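Saturday at the Flerstead workshop again, and I got there at some ungodly hour with a thermos and high hopes. For anyone new, I've been building a two-armed utensil sorter with Hipólito Quiroga, who does the wiring (and most of the swearing) while I fiddle with the code and the grippers. We call it Karam. It's meant to take kitchen tools off a tabletop and put them in wire baskets, and that's the whole dream!

The job for this visit was fingers. I'd reprinted them with a slightly longer tip, because the old ones kept skating off thin handles, and I wanted the wrist cameras re-aimed while I had the screws out.

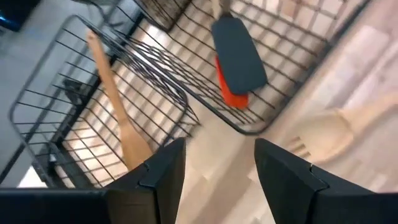

It took me 51 minutes to do both arms, mostly thanks to one M2 screw that rolled somewhere I'll never see again. Calibration went better than last time, touch wood. I've moved the wrist offsets into their own file now, so changing a fingertip doesn't mean digging through everything else, and I only had to redo it 2 times. Hipólito went over the cable runs again while I did that and added more slack at the shoulders. Good call, I reckon, as the elbow pulls harder than you'd think when it swings right across.

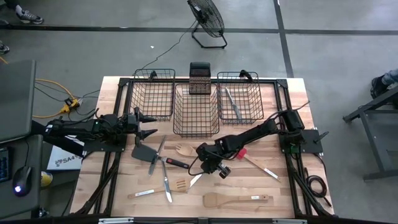
Why bother with two arms when one could reach most of the table?

Mostly for handovers. A spatula lying the wrong way round for one arm is often fine for the other, and I'd rather pass it across than teach a single wrist to tie itself in knots. It does mean twice the collisions to worry about, so I've capped the speed at a crawl for now.

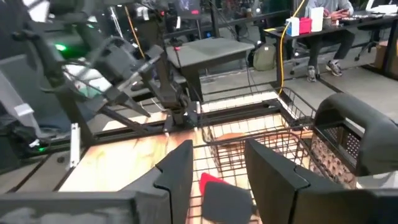 Fingers over the baskets, red and grey down in the gap.

My favourite part of the day was colour thresholds, and yes, I know how that sounds. Pale wood on a pale table is a right pain. Red is easy, black is mostly okay, but the wooden stuff melts into the background the minute the lights bounce. Yolandi Mabuza suggested a low side camera so we'd get outlines as well as colour, and I've been kicking myself for not trying it back in February.
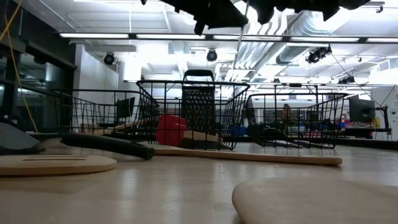 I've still got six things on the list, starting with a softer pad for the fingertips and a proper stop button I can reach from my chair. Next visit I'm bringing spare screws and a magnetic tray.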